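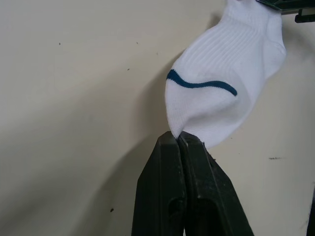 Štěpánka Šimek
Science writer for young readers

Why Do Knitted Clothes Stretch?

Pull on the top of a sock and it gets wider. Let go and it shrinks back. Try the same thing with a cotton handkerchief and very little happens. Both can be made of the same kind of thread, so the difference must come from the way the thread is put together.

Woven cloth and knitted cloth

A handkerchief is woven. Weaving uses two sets of threads. One set runs up and down, and the other runs from side to side, going over and under the first. The threads lie nearly straight, so when you pull along them they have hardly any slack to give.

A sock is knitted. Knitting bends the yarn into loops, and each new loop is pulled through an older one. If you look at a plain sweater through a magnifying glass, you will see rows of little V shapes. Each V is part of a loop.

A loop can change shape. When you pull the cloth sideways, the loops get wider and shorter. When you pull it lengthwise, they get taller and thinner. The yarn itself does not have to get much longer.

What ribbing does

Many cuffs have lines running up and down them. This is called ribbing. The knitter makes some columns of loops face the front and some face the back. The columns fold in close to each other, a bit like the paper in an accordion fan. Pull on the ribbing and the folds open out — that gives the cuff extra stretch. 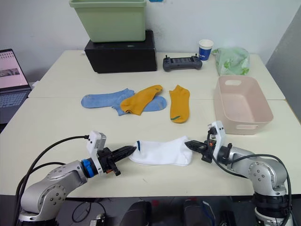

Why do old socks get baggy?
Many socks have a thin elastic thread knitted in with the main yarn. The elastic helps pull the loops back into shape. Years of wearing, washing and hot drying wear it out, and then the loops stay wide.

How a knitting machine works

Most socks are knitted by machines. The needles stand in a circle, and each one has a small hook at the top. As the yarn comes around, the needles move up and down in turn, catch it and pull it through the last row of loops. The cloth comes out as a tube. A machine for very fine stockings can have 400 needles. Hand knitters often use just two.

Try it yourself

Find a piece of string and lay it on a table in a row of wide loops. Hold both ends and pull gently. The row gets longer as the loops get narrower, but the string stays the same length.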